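Music News

Pelden Announce Their Own Hot Sauce

Fans of Pelden can soon put the band on their eggs. The four-piece has teamed up with Drullholm, a small condiment maker, on a hot sauce named after their latest album, Brosthorpe.

The sauce is made with smoked chili, pear and black vinegar. A first run of 900 bottles goes on sale in January through the band's web store, and 200 of them come with a label signed by all four members.
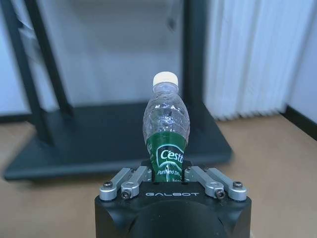

A bottle with a green label and a white cap.

Singer Guangming Xu said the idea came up on tour, when the band was eating in parking lots most nights. "We had a recipe written on the back of a set list," he said. "Drullholm made it taste a lot better." 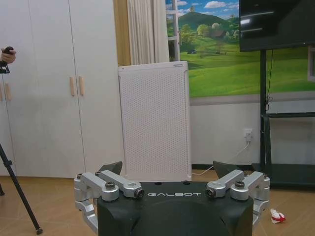 The band tried 11 versions before settling on one. Drummer Jianguo Hou wanted it hotter and was outvoted, so a second sauce called Yao, after the album's closing track, will follow in a run of 400. Each order of either sauce includes a download code for a live version of the song. 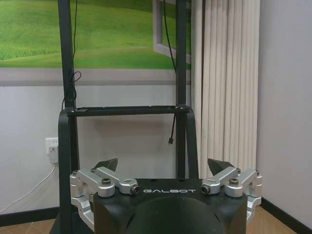 BROSTHORPE, January

Pelden will also play a release show at the Drullholm warehouse, with room for 339 people. Tickets go first to members of the band's mailing list, and anything left will be sold at the door from 6 p.m. Both sauces will be on the merch table.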